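Rullham flood siren network

The Rullham flood siren network is a public warning system covering the town of Rullham and the low farmland along the Dravwood, a slow river that floods most winters. Run by the town council. It uses pole sirens, a recorded phone line and, in the lower streets, door knocking.

History

Warnings in Rullham go back a long way. Church bells were rung for high water in 1693, according to the parish book, and bells stayed the main alarm until hand-cranked sirens came in. The old sirens were loud but only gave one tone, so people could not tell a flood warning from a fire call. Complaints about this were common.

The present network was put in after a night flood reached the Ghoneim estate before any alarm was given. Over 200 homes took in water. A council review blamed a stuck river gauge and a duty phone that was not answered. The contract for new equipment went to Treltis, a maker of alarm gear.

Operation

Gauges upstream send a reading every few minutes. If the level passes a set mark the duty officer gets a call and decides whether to sound the sirens - there is no automatic trigger. Two signals are used. A rising and falling tone means get ready, move cars, lift belongings. A steady tone means leave now. The all clear is given by phone line and local radio only.

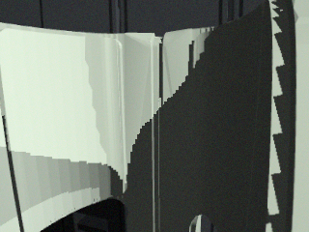

Curved pale surface, computer rendering.

Tests are held in April and again in the fall, at 10 in the morning. Short burst, steady tone. Notices go up in shops beforehand but visitors are still caught out by it.

Coverage

Most of the town is in earshot. Weak spots are the north end of the Ghoneim estate, where the hill blocks sound, and farms past the old Dravwood bridge. Farms on the list get a phone call instead. Heavy wind and double glazing both cut the range, wich the council has admitted.

Criticism

Residents have asked for text alerts as well. The council has said cost is the problem, though a small trial with 100 phones was run and most messages arived on time. No decision yet. Some also want the manual trigger dropped, others say false alarms would be worse.

See also

Dravwood river
Ghoneim estate
Flood warning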